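# Let the kids do the boring robot thing

4th May

Our club at Unddale just finished its second season of tabletop manipulation, and I want to make a case for it before the sign-up forms go around again and everybody checks the box for the driving league out of habit.

I love the driving league! I coached it for years, I have the T-shirts, and I still get goosebumps when a team's robot comes off the line and does what they spent all winter begging it to do. But the driving league rewards a certain kind of kid, the kind who is happy to be loud in a gym, and it rewards a certain kind of problem, too. The field is the same all season. The game pieces are the same. By October the students have memorized the game, and what they're doing after that is polishing.

Picking things up off a table is different every single time (and yes, it looks dull from the doorway). You put down a bag, a basket, a dish and a few pens, and you ask the arm to put the bag in the basket. Then you move the basket a hand's width and ask again. A bag has no handles and no corners you can count on. It sags, it shines, it changes shape when you squeeze it. A student who has written code for a nice square block finds out very fast how much of that code was really about the block.

And they get hooked. Our group logged 442 pickup attempts this spring, and I have watched ninth graders argue for most of a lunch period over whether the fingers should close before or after the last little bit of descent. They were both sort of right. They went and tested it, wrote it down in the notebook, and came back the next day with a third idea. I can't remember the last time I saw that over a drivetrain.

The notebook is the part I'd defend the hardest. Every attempt gets a line: what was on the table, what they asked for, what they think went wrong. It's slow, and the first couple of weeks there is groaning. But Liesl Plattner started color-coding her failures by cause, and within days the whole group was doing it, and suddenly they were talking about grip width and lighting the way other kids talk about basketball. That's science! They'd have yawned at me if I'd called it that.

Cost comes up, so let me deal with it. We spent $808 on top of what the school already owned, and most of that was spare fingers and cable. The things we practice on come out of kitchens and pencil cases. You don't need a field or a trailer, and a team of six can get real time on one arm if they take turns at the keyboard. The Clornlow club runs theirs in a room that's smaller than my kitchen.

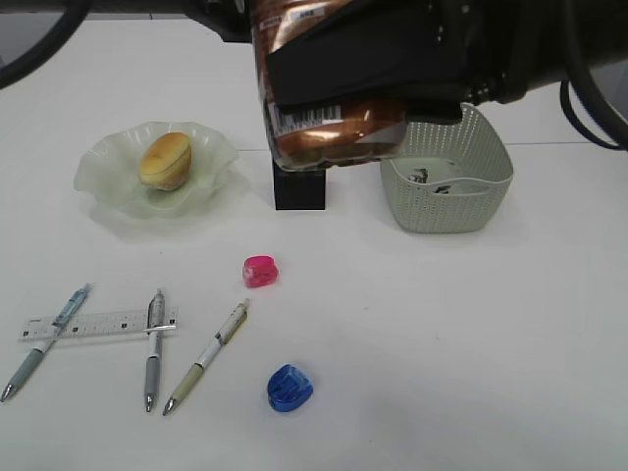 Borislav Kneževič read a draft of this and wrote back that I'm too easy on the format: with no match to win, he says, some students drift, and he'd want at least two public demo days a year so there's a deadline with people watching. I think he's right about the deadline. I'd take his demo days tomorrow, as long as the table gets rearranged by somebody outside the team, right there in front of the parents, so that what they see is the arm dealing with something new.

So if you have a student filling out the form this week, ask them to come by and try one pickup before they choose. One will probably turn into ten. The notebooks are on the shelf by the window, and they're welcome to read those too, including the messy pages.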